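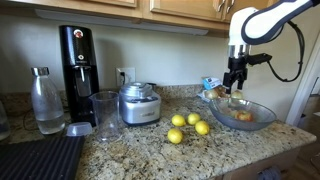

**Figure 1.** Apples in a glass bowl on a kitchen counter.

### 3.2 Where people keep their apples

I went into this part of the study thinking storage would be the boring bit, and I was wrong! When I asked households in Mernton how they kept their fruit, I got long, happy answers (one person talked for 30 minutes about a cellar shelf). The survey form had a single line for it, so I ended up writing in the margins and then on the backs of the pages.

In all, 949 households sent the form back. The counter bowl (Figure 1) was the most common answer in town, while people out toward Siltholm mostly used a cold porch or a shed. I had expected family size to explain the split, but it looks a lot more like a shopping habit. Folks who pass the Ledier market on the way home buy a few apples at a time and set them out where they'll get eaten. Folks who drive in once a month buy by the crate, and a crate has to go somewhere cool.

The bowl keepers also mixed their varieties far more than I'd guessed. Several told me they buy one kind for baking and another for snacking, then tip them all in together and sort it out later by feel. That made my question on "main variety" pretty hard to score, and I dropped it from the analysis in Section 4.

I should say something about waste too. I asked people to write down every apple they threw out in October, and 9 households kept that log for the full month. It's a tiny group, so I only use their notes as background. Two of them stopped buying crates partway through, which makes their totals tricky to compare with the rest. The Carhuamaca interviews used the same log with a shorter recording period, and I come back to those in Section 5.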